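# Le panier et la planche : pour une préparation des légumes qui commence avant le couteau

La formation aux métiers de la cuisine collective accorde, à juste titre, une place considérable à la taille. Brunoise, julienne, mirepoix : le vocabulaire est ancien, les gestes sont codifiés et leur évaluation ne pose guère de difficulté. Il en va autrement de ce qui précède. Le tri, la dépose, la mise en attente des légumes entiers sur le plan de travail restent, dans la plupart des référentiels, renvoyés à l'expérience ou au bon sens. La présente tribune soutient qu'il s'agit d'une erreur, et que l'établissement Tremari a eu raison de revoir ce point dans son programme de première année.

Le constat est connu des équipes pédagogiques. Un apprenant vide sa caisse sur la table, pousse les légumes vers le fond, pose sa planche dans l'espace qui demeure et commence à couper. Au bout de quelques minutes, les épluchures rejoignent les pièces intactes, une courgette roule contre l'évier, le céleri laissé sur le flanc perd ses feuilles sous un coude. Le travail avance malgré tout. Il avance mal, et l'enseignant qui intervient corrige alors la tenue du couteau, alors que la cause se trouve ailleurs.

Depuis le mois de septembre, les ateliers de Tremari sont donc conduits selon un principe simple : chaque poste dispose d'un contenant pour les légumes entiers, distinct de la surface de coupe, et rien n'est taillé tant que ce contenant n'a pas été garni. Canan Sezer, qui coordonne les travaux pratiques, a souhaité que le choix du récipient demeure libre. Bacs, corbeilles et saladiers coexistent aujourd'hui dans les salles, ce qui a rouvert une discussion que l'on croyait close sur l'usage du panier tressé.

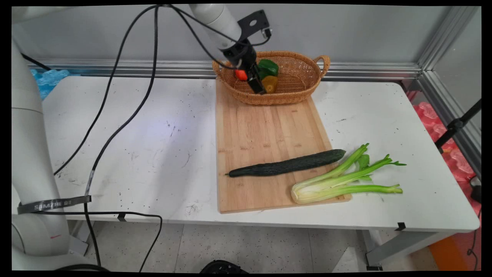

Le panier souffre d'une réputation décorative. On l'associe aux étals de marché et aux natures mortes, rarement à la cuisine professionnelle, où le bac rectangulaire s'est imposé pour des raisons d'empilage et de lavage. Il possède cependant une qualité que le bac n'a pas : ses dimensions modestes obligent à choisir. Un panier ovale à deux anses, posé sur l'extrémité d'une planche en bambou, accueille commodément un poivron vert, un jaune et un petit poivron rouge orangé ; le concombre, trop long, trouve sa place en travers de la planche, et le céleri, dont les tiges débordent vers la table, se range à l'angle. Cette répartition par la forme vaut leçon. Les pièces rondes et courtes se regroupent, les pièces longues se couchent, les feuillages s'orientent vers l'extérieur du poste.

Il convient toutefois de ne pas idéaliser cette disposition. Ott Kütt, chargé de l'hygiène au sein de l'établissement, a fait valoir que la fibre tressée retient la terre et se désinfecte mal, et que sa présence sur une surface destinée à la coupe appelle des réserves. L'objection est fondée. Elle conduit à une règle que nous reprenons volontiers à notre compte : le panier ne reçoit que des légumes déjà lavés et essuyés, et il quitte la planche avant la première entaille. Les anses trouvent ici leur utilité - un bac plein se saisit par les bords, souvent avec les doigts à l'intérieur, tandis qu'un panier se déplace sans que l'on touche à son contenu.

Reste la question de la planche elle-même. Le bambou est apprécié des apprenants pour sa légèreté et pour son aspect ; il est moins aimé des formateurs, qui lui reprochent sa dureté sous la lame. Stavros Kneževič défend de longue date les planches en polyéthylène de couleur et voudrait les voir généralisées. Nous ne partageons pas entièrement cette position. Une planche longue, disposée perpendiculairement au bord de la table, offre une zone proche pour la coupe et une zone éloignée pour l'attente. Ce bénéfice tient au format plus qu'à la matière, et il serait regrettable que le débat sur les matériaux fasse oublier celui, plus utile à nos yeux, de l'orientation.

On nous opposera le temps. Les séances sont courtes, les effectifs chargés, et consacrer les premières minutes à disposer des poivrons peut sembler un luxe. La cuisine d'application Wedeck, qui accueille nos stagiaires, avait d'ailleurs exprimé cette crainte. Son responsable, Ákos Sipos, admet désormais que les postes garnis selon cette méthode demandent moins de rappels en cours de service. Il maintient en revanche que l'exercice perd de son intérêt lorsque les volumes augmentent, et nul ne prétendra qu'un panier de table convienne à l'épluchage de plusieurs caisses.

La disposition des légumes entiers devrait, selon nous, figurer parmi les compétences évaluées, au même titre que la régularité des tailles et l'entretien des couteaux. Une grille sommaire suffirait : séparation des pièces entières et des pièces entamées, stabilité des légumes longs, dégagement de la zone de coupe. Le conseil pédagogique examinera une proposition en ce sens à sa prochaine réunion. D'ici là, les équipes qui souhaitent conserver leurs bacs peuvent le faire, pourvu que ceux-ci soient retirés de la planche avant la taille.

Evanthia Chatzigeorgiou
Direction des études, établissement Tremari
15 mars 2020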